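Fluvance
March 14, 2024

Sorting the T-shirt drawer today. Everything out first, then one pile to keep and one for the charity shop.

The red Bulls one stays. I've had it since a summer sale in August and paid 6 quid for it.

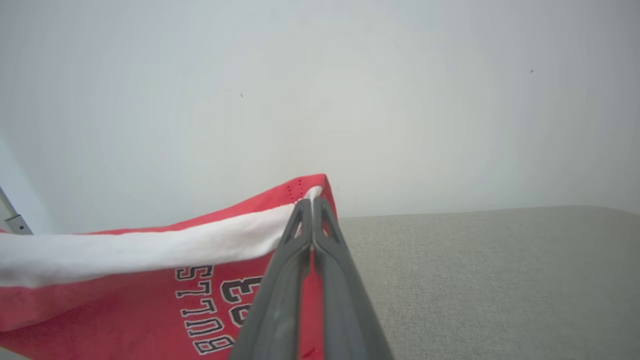

I fold in thirds lengthways, then in half, then in half again so they stand up in the drawer. Thick prints don't like a sharp crease, so I fold those a bit looser.

Drawer is 70 cm wide. Two rows fit if I keep the jumpers out of it.

Someone asked about the dividers. They're from Sovau, plain card ones. They bend a bit but they do the job.

Socks next. Might leave those until after tea.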